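Plumico releases Grikton 5, bin-picking software that plans around its own cables

For release in October
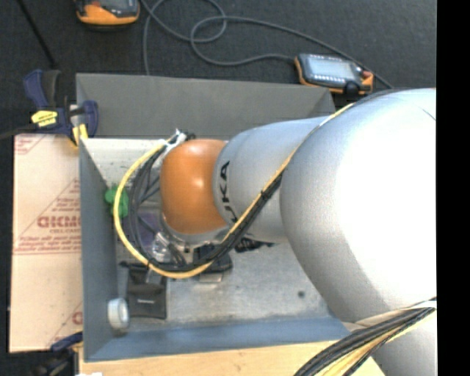 A KUKA arm reaching into a metal bin of mixed items, with its cables looped beside the wrist.

I'm Radwa Ait Ali, I run the planning team at Plumico, and I've been asked to write this one myself because I wouldn't stop talking about it in the office. So, hello! Grikton 5 is out this month, and it's the version I've wanted to ship since I started here.

Grikton is the software that sits between a camera and a robot arm. It looks into a bin, decides what to go for and how to get there, and sends the path to the controller. Earlier versions were pretty good at the looking and the deciding. Where they fell down was the getting there, and more often than not the culprit was the cabling. A planner that treats an arm as a row of tidy rigid shapes will happily swing the wrist into a corner, and then the cable loop snags on the bin rim or flops over the very thing the camera needs to see.

Grikton 5 models the loop. You tell it where the cables are tied to the arm and how much slack there is between the ties, and it works out the space they could sweep through for each move. Any path that would drag them across the rim gets thrown out before the arm budges. It's a conservative estimate (we don't pretend to know precisely where a floppy cable will be at every moment) and you can tighten or relax it with one slider. I'd leave the slider alone for the first while.

The other big piece is mixed bins. Most of our customers don't have the luxury of 300 identical brackets in a tray. They've got shiny things, black things, see-through packaging and odd lumpy things all leaning on each other. Clear plastic has been the bane of my life, because a depth camera sees straight through it or catches a glare and invents a shape that isn't there. The new perception module, which we've called Bindico, keeps a separate guess for each item and a score for how much it trusts that guess. If the score's low it asks for a second look from another wrist angle, and if it still isn't sure it leaves the item and picks something else first. Moving a neighbour out of the way often clears things up on its own.

Our friends at Lazăr, who pack spare parts and household odds and ends, have been running the trial version on one cell. Over the trial the number of stops for cable snags went from 30 in the first week to 5 in the last, and their operators tell me the thing they like most is the replay view. When a pick fails you can scrub back through what the planner saw, which grasps it considered and why it dropped each one. We built that for ourselves as a debugging tool and very nearly left it out of the release. I'm glad we got talked out of that.

A few practical bits. Planning time for a typical pick is around 100 milliseconds on the standard industrial PC we supply. Your existing Grikton 4 cell files will open in the new version, but the cable model starts switched off, so you'll need to enter your tie points and slack lengths before it does anything useful. Bring a tape measure. The setup screen walks you through it, and you can jog the arm by hand to check that the swept area on screen matches what you see in the cell. Fixtures and clamps on the bin rim need to be entered as obstacles too — the camera will pick up the big ones, but please don't rely on it for that.

It's not finished, of course. Very thin items lying flat on a scuffed metal floor still give us grief, and so does anything dark sitting in a dark corner. Both are on the list for the next update, and I'd love to hear from anyone with a bin that's giving them trouble. The uglier the better!

Grikton 5 is a free upgrade for customers on a current support plan. New licences are sold per cell, and Bindico is included. Demonstrations can be booked through the Plumico sales office, either at our workshop or over video, and you're welcome to send a box of your own parts ahead so we can try them.

Media contact: Radwa Ait Ali, Planning Team, Plumico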